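Flestow Counter Cell
Two-arm bench system for kitchen and light shop-floor handling

Products / Manipulation / Counter Cell

Overview

The Counter Cell is a table-mounted work cell for customers who want to find out which chores a machine can take on at their own site, with their own utensils. It pairs two arms with two-finger grippers, a fixed workspace camera, a camera at the wrist, and the task software from Fakon. It is sold to test kitchens, appliance makers and packing rooms. It is not sold for use in private homes, and this page explains why.

Most requests we receive are some form of the question "can it do the dishes yet?" The short answer is no. The longer answer depends on the object, the surface and how much variation the customer will accept. The sections below state what the cell does at the current release, what it does with supervision, and what we advise against buying it for.

Reference task: pot and plate

The standard acceptance task is called Pot and Plate. It uses an electric cooking pot, its lid, a shallow plate and a bread roll. The cell must take off the lid, set it down flat, move the roll between pot and plate, and put the lid back. We chose it because it puts four different handling problems on one surface, and because the customer can buy every item in an ordinary store.
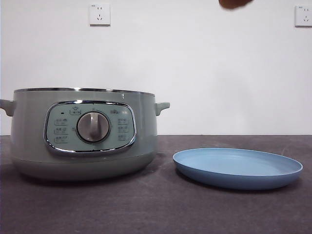
Pot and plate on the countertop, lid off.

The pot is the easiest item to locate and the worst one to bump. It is wide and round, with short handles on the sides, and a small contact at the rim can turn it enough to move the control panel out of line. The cell does not correct for this by itself. If a later step uses the dial, the pot should be checked by the operator or held in a fixture.

The plate is low. A finger has very little height to work with at the edge, and a grasp that is slightly too deep meets the counter first. The controller limits downward force at the wrist, and the default limit should be left alone on stone or glass surfaces.

Bread is forgiving in shape and unforgiving in pressure. A roll can be picked up from many directions, so the planner nearly always finds a grasp. Grip force is the setting that matters. Too low and the roll turns in the fingers, too high and the crust is marked. Customers working with soft buns should ask for the padded finger set.

Task status at the current release

Pick and place, dry solid items: unattended use permitted within the guarded zone.
Lid removal, knob type: unattended use permitted after site calibration.
Lid replacement: supervised. Seating errors are the most common fault reported to support.
Turning a dial to a marked setting: supervised.
Pressing a flat panel button: supervised, fixture required.
Plate transfer, empty: unattended use permitted.
Plate transfer, loaded: supervised.
Pouring liquids: not supported.
Wiping and rinsing: not supported.
Knives and open blades: not supported, and excluded from warranty.

Clear lids

Glass lids deserve their own note. Depth sensing on clear glass is poor, and the counter shows through. The software therefore looks for the parts of the lid that are not clear, mainly the rim and the knob, and fits a lid model to those points. This works well when the knob is in full view. When a finger covers part of the knob, the estimate drifts and the arm should be told to back off and look again.
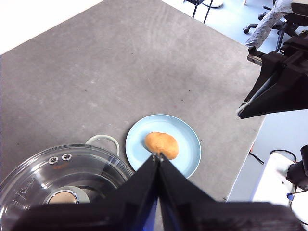

The retry is automatic, but it costs time, and it is the main reason that cycle times on this task vary so much from one run to the next. Yogesh Mittal, who maintains the perception package, recommends setting the lid down well clear of the plate wherever the counter allows it. Crowded layouts also bring the two arms close together. The collision monitor will stop both arms before contact, and a stop of this kind has to be cleared by hand at the console.

Acceptance testing

Each cell is run through 100 cycles of the reference task before shipment, and the full log is supplied with the unit, failures included. The same test is repeated on the customer's counter during installation. Results on site are usually lower than ours. Lighting and surface finish account for most of the gap, and site calibration recovers part of it.

Is it faster than a person?

On no household task that we have tested. A person clears a pot, a lid and a plate without thinking about it, and the cell plans each move. The case for the equipment rests on repetition: durability trials on cookware, long overnight runs, and handling work where a steady pace is worth more than a quick one. Khunthong uses its cell for lid and handle testing from evening until 6 a.m. and staffs the bench by day. Buyers looking for a kitchen helper should wait.

Supplied items

Two arms with two-finger grippers
Fixed workspace camera and mount
Wrist camera
Control unit with cable set
Task software, with updates for the warranty period
Standard and wide finger sets
Printed acceptance log

Options

Padded finger set for soft food
Pot fixture, adjustable, round bodies only
Washable sleeves
Nustley counter frame, for sites without a suitable table

Site requirements

A flat, rigid surface is required. Matte finishes are preferred - gloss counters reflect the fingers and confuse edge detection. Allow clear floor on all sides of the table for cable runs, and keep chairs outside the guarded zone while the arms are powered.

Training and support

Operator training takes 9 hours and is held at the customer's site by Pushpa Chauhan or Jayson Espiritu. Remote support is available every day except Sunday. The next software release is planned for May and covers lid seating only. For quotations and sample task reviews, contact Hala El Idrissi in applications engineering, and include photographs of the utensils and the counter to be used.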